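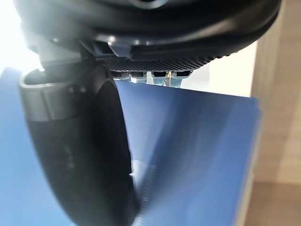 Gripper underside and textured pad.

Liltham Materials Lab, wet bench and furnace room
Monthly walk-through, May
Checked by: Crescencio Carrillo
Marks used: OK / FIX / N/A

1. Fume hoods

1.1 Sash moves freely and stays where it is left. OK
1.2 Airflow alarm sounds on test. OK on hoods 1 and 2. FIX on hood 3.
Comment: Hood 3 gives a light but no sound. Silane work goes to hood 2 until the buzzer is replaced. Tag is on the sash.
1.3 Nothing stored against the back baffle. FIX
Comment: Two squeeze bottles and a box of pipette tips in hood 1. Moved during the check. Same finding as last month.

2. Chemical storage

2.1 Acids and bases in separate cabinets. OK
2.2 Silanes and other water-sensitive stock under dry gas, date opened on the label. FIX
Comment: One bottle has no opening date. Orozco group to date it or hand it in for disposal.
2.3 Solvent total on the open bench below the room limit of 2000 mL. OK
2.4 Waste bottles labeled, capped, not over the fill line. FIX
Comment: Ethanol and toluene waste is fine. The template-removal waste bottle is full to the neck. Swap it before the next film batch is washed.
2.5 Peroxide test strips in date. OK

3. Tube furnace and ovens

3.1 Over-temperature cutout set and tested. OK
Comment: Cutout on the Fireck furnace is set to 700 °C. Normal calcination runs stop at 400 °C, so please do not raise the cutout without asking.
3.2 Exhaust line connected and not cracked. OK
3.3 Heat gloves in good shape. FIX
Comment: Left glove has a hole at the thumb. New pair ordered. Use the pair from the drying oven in the meantime.
3.4 Warning sign visible from the door. OK
3.5 Floor clear around the furnace. OK

4. Dip coater and spin coater

4.1 Lid switch stops the spin coater. OK
4.2 Bowl lined and clean. FIX
Comment: Dried sol around the drain. It flakes when touched, and the dust is silica. Wipe down damp, never with compressed air.
4.3 Humidity chamber door seals. OK
4.4 Power cords off the floor. OK

5. Powders and particles

5.1 Dry porous powders weighed in the enclosure only. OK
5.2 Filter change logged. FIX
Comment: Last entry has initials but no month. I can't tell if the filter is due. Change it and start a fresh line.
5.3 Spill kit for powders stocked. OK

6. Gas cylinders

6.1 Chained at two heights. OK
6.2 Caps on cylinders not in use. OK
6.3 Regulator leak check with soap solution. OK
Comment: Small bubble on the nitrogen fitting the first time. Tightened and checked again — no bubble.

7. Emergency items

7.1 Eyewash run for three minutes. OK
Comment: Water was brown for the first few seconds. Weekly flush was skipped at least once, going by the card.
7.2 Shower path clear. OK
7.3 Calcium gluconate gel. N/A, no HF in this room.
7.4 Extinguisher seal and gauge. OK
7.5 Phone list by the door current. FIX
Comment: Still shows the old Pongate service number for the hoods. New list is printed but not posted.

8. After-hours work

8.1 Sign-in sheet filled out. FIX
Comment: One furnace run on Sunday with no name next to it. Runs left overnight need a name, a phone number and the end temperature.
8.2 No one working alone with open solvents. Could not be checked this time.

Follow-up

Hood 3 buzzer — open, Pongate called.
Waste bottle swap — Orozco group, before any more washing.
Undated silane bottle — Orozco group.
Spin coater bowl — whoever uses it next, then sign the card.
Phone list — Carrillo.

Room may stay in use with hood 3 restricted.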